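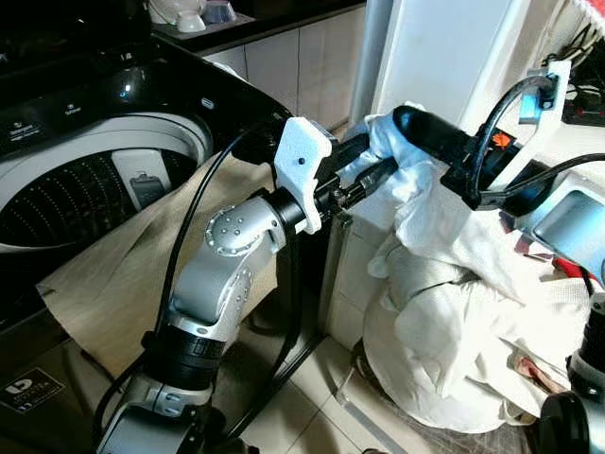

4.2 Evaluation of the Titent Service Package

The Titent package is offered by Urnska as a leased kit with remote support. It covers two arms, parallel-jaw grippers, printed mounting brackets and a software license for household cloth handling. The present section reports on the laundry module only; dish handling is treated in Section 5.

Figure 3. Two-arm handling of a pile of white fabric beside a top-loading washing machine, home kitchen site. Both grippers are in contact with the cloth.

The module was tested at two sites over the lease period, for a total of 1,461 attempts. An attempt began when the operator released the start key and ended when the software reported completion, a fault or a timeout. Loads were made up by site staff from ordinary household items and were not sorted by size or fabric. Urnska was told the dates of testing but did not have access to the loads.

Titent completed 78 percent of attempts without operator help. Most of the remaining attempts ended in a timeout during the separation step, when one gripper held two layers of cloth and the planner treated them as a single item. The vendor's manual advises lowering the grip force in such cases. We did so for a further 128 attempts and saw fewer double grasps, but more dropped items, and the default setting was therefore kept for all results in Table 4.

Cable routing deserves a separate remark. The kit leaves the gripper cables outside the arm, with slack at the wrist. This makes replacement simple, and a cable could be changed in 20 minutes with the tools supplied. It also limits how far the wrist may turn before the software stops the motion. The Lloyd kit, reviewed in Section 4.1, has a wider wrist range but must be returned to the supplier for the same repair.

Scoring was carried out by Dorota Gajewski and a second rater using the Zekach protocol. Disagreements were settled by joint review of the recordings, and the agreed scores are used in the analysis below.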